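Brusmont Hotel, Foltside: the "business suite" question
Print this thread | E-mail this thread

Posted by saltmarsh_sid

Has anyone stayed at the Brusmont since they did up the ground floor? I need a night in Foltside with a meeting the morning after, and the website has become very keen on the word "suite". It used to be a perfectly decent hotel with a room at the back where the Rotary had lunch. I'd like to know what I'm paying for before I pay for it.
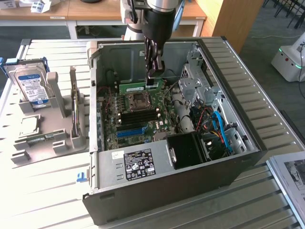

Telma Palma wrote back that the suite is the same back room with the hatch to the kitchen painted over, and that at 149 pounds for the morning she'd expected at least a biscuit. She had eight people in there in March and the heating came on when they were putting their coats on to leave.

Posted by saltmarsh_sid

No biscuit at all?

Posted by Telma Palma

There was a jar of mints on reception. You had to pass the manager to get to it.

Posted by grumbling_gert

I'm going to stick up for the Brusmont, as somebody should. I've stayed there on and off for years. The beds are good, the breakfast is cooked by a person, and you can walk to the harbour without crossing the main road. If you want a conference centre, go to a conference centre. There's one by the bypass with a fountain in the foyer and you're welcome to it.

Posted by Sum-yee Yen

Gert, which side do you stay on? I had room 302, at the front over the taxi rank, and I now know a great deal about the private lives of Foltside's drivers. Lovely view of the church. Shower had two settings, both of them cautious.

Breakfast was good, I'll give you that. I had the kippers.

Posted by grumbling_gert

At the back, always. Anyone who takes a front room in Foltside on a Friday has only themselves to blame.

Posted by Sum-yee Yen

It was a Tuesday.

Posted by pennyfold

Have you looked at the Saragih, Sid? It's the guest house up the hill, behind the old school. I paid 65 for a single with breakfast and they let me use the dining room for a meeting afterwards at no charge, provided we were out before they laid up for lunch. The table is enormous. The chairs were bought by someone who disliked backs, but for two hours you'll live.

Parking is on the street and the street is steep. Leave it in gear.

Posted by Telma Palma

The Saragih is nice but the hill is no joke with a wheeled case. I had a colleague arrive looking as though she'd swum there. Also they don't answer e-mails. You have to ring, and you have to ring after the breakfasts are done and before he takes the dog out.

Posted by pennyfold

They answered mine. Took nine days, admittedly.

Posted by grumbling_gert

So we're recommending a place you can't book, up a hill you can't climb, with chairs you can't sit on. And I'm the one being difficult about the Brusmont.

Posted by kettle_and_key

I used to work in hotels (other end of the county, nothing to declare) and the thing to do with the Brusmont is book the bedroom first, then ring and ask for the room by the hour. The price on the website is for the whole morning with "refreshments", and refreshments means a flask. If you're a resident they'll usually come down. Ask for the flask anyway.

Posted by Telma Palma

Well, I was a resident and they didn't come down one penny.

Posted by kettle_and_key

Did you ask?

Posted by Telma Palma

I implied.

Posted by Sum-yee Yen

Is Brernorholm too far out for you, Sid? The inn there has a proper upstairs room with a fire, and the bus from Foltside stops outside. It does mean your meeting has to finish when the bus says so, which I've always counted in its favour.

Posted by saltmarsh_sid

Brernorholm would suit me, but two of the others are coming by train and one of them regards buses as something that happens to other people. I rang the Brusmont this afternoon. Back bedroom, and the suite from nine till noon with the flask thrown in. I did ask. She wanted to know if we'd be needing the projector, and when I said yes she said "oh", so I'm bringing printouts.

Posted by grumbling_gert

Have the kippers.

Posted by pennyfold

And take your own biscuits. The mints are still there, I was in on Thursday.

Contact the moderators | © Foltside Stays Forum 2024 | Back to top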